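I have been living with a Moschos hub for most of a year now, and I'd like to talk about the part of connected gadgets that never makes it onto the box: getting two of them from different companies to agree on what "off" means.

My house in Cedcombe is small, and I still managed to fill it with 40 sensors. Door contacts, leak pucks under every sink, a soil probe in a pot of basil that died anyway. Back in July half of them dropped off the network at two in the morning, and the other half spent the night telling me about it. My phone buzzed so much it walked itself off the nightstand!

So I called Eduardo Tagle, who writes firmware over at Woverard and has the patience of a fisherman. He asked me to send him the log. It had 2343 lines, and nearly 100 of them were the same hallway thermometer asking to be let back in (poor thing).

"Your hub changed channels and didn't wait for the sleepy devices to hear about it," he told me. Battery sensors nap most of the time, you see, and if the network moves while they're napping they wake up and shout into an empty room.

## What the standards people are up to

Chrysanthi Papadakis has spent a good chunk of her career on the Plirkcombe profile, a set of rules for how low-power devices rejoin a network after a change like that. I expected a dry conversation and got a very funny one. She keeps a drawer of door sensors that all claim to follow the same spec, and she says no two of them count a missed check-in the same way.

The next draft gives hubs a grace period before they move, plus a message that sleepy gadgets pick up on their next wake. I asked her if it would fix my hallway. "If your hub gets the update," she said, and then she laughed for longer than I liked.

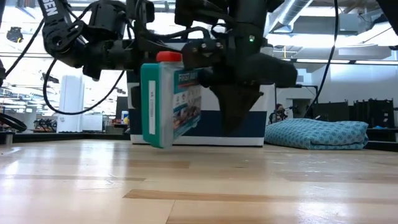 ## What I'd do in the meantime

Pin your hub to one channel if the settings let you. Mine were buried under Advanced, then Radio, then a warning I ignored. Put your leak sensors on their own alert so they don't get lost in the noise, and mute the rest overnight. I've also stopped buying anything that won't tell me its firmware version, which has slowed down my shopping quite a bit.

The thermometer is back, by the way. It says the hallway is 2 degrees warmer than the kitchen, and I've decided to believe it.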